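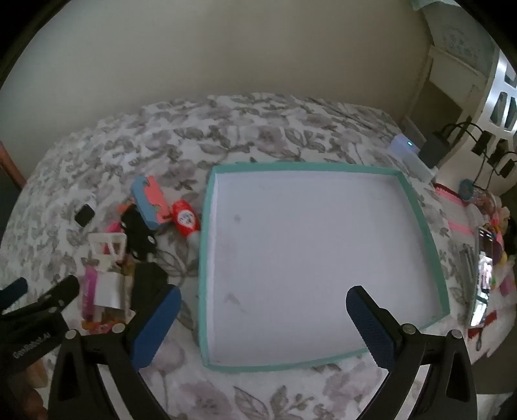
Speaker notes, Fellevcombe meetup, October 4, 2023
By the Quinlan collection team

Slide 1. Leave it up while people sit down. Say hello, say where we are from, Quinlan, small group, mostly tidying-up tasks. Don't do the history. Straight in.

Task is "clear the bits into the tray". Flowery cloth, empty tray, pile of odds and ends next to it. Fingers wide open. Point out the blue pads, ask who has used this sort of hand tool before. If most hands go up skip next para.

For the rest: person holds the gripper, does the job, camera on the tool records it. No robot arm at this stage. The learning comes later and only from what the camera got.

Numbers, say them slowly. 2714 clips in total. 1531 kept after checking. Pause. Someone will gasp, let them. Most of the loss was ours, clips begun too late or stopped too early. First full week in September was the worst for it.

What we changed:
start the clip before the hand moves, count two, then go
one object per clip, no grabbing a second one becuase it's handy
if you fumble, carry on and finish. Fumbles are useful. Mark it, don't delete
swap the pile about between clips

Stress the fumble one. Ernel (our labelling sheet) has a column for it now, didn't before. Bultmont set was done without the column and we can't get that back.

Slide 2. Click.

Clutter bit. Why we don't use a bare table and coloured blocks. People's beds and sofas and desks have patterns on them, things overlap, shiny stuff, floppy stuff. Model trained on neat tables fell over at the first patterned cloth. Say "fell over" not "degraded".

Then the watch. Sits by itself on the blanket, band closed in a loop, screen off. Pile of small things off to the right, pads open and nothing between them. Ask the room: where would you take hold? Band or case? Wait for answers. Both are fine, we want both in the set, that is the whole point of having more than one way of doing it.
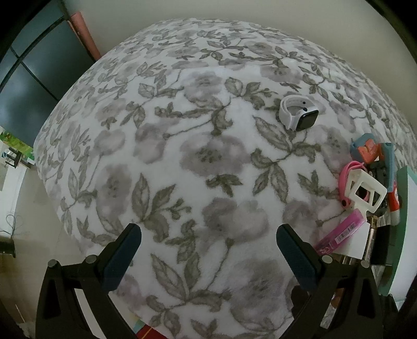
Comment left on the draft of these notes: you make it sound as if variety comes free. It doesn't. If every person picks a different grip you need a lot more clips per object before the thing settles, so give them a figure or they'll go home and record 13 and wonder why it's useless.

Fair. So add: we aimed for about 600 kept clips per task and that felt thin for anything floppy. Don't promise it's enough. Mention we haven't tried fewer people doing more each, would like to.

Questions they'll ask: left handers (yes, want more), how long a shift (short, arms get tired, tired clips look diffrent), can they have the sheet (yes, come and find me).

Running over? Drop the September bit, keep the fumbles. Water is on the lectern. Thank Fellevcombe for the room before the last click, forgot last time.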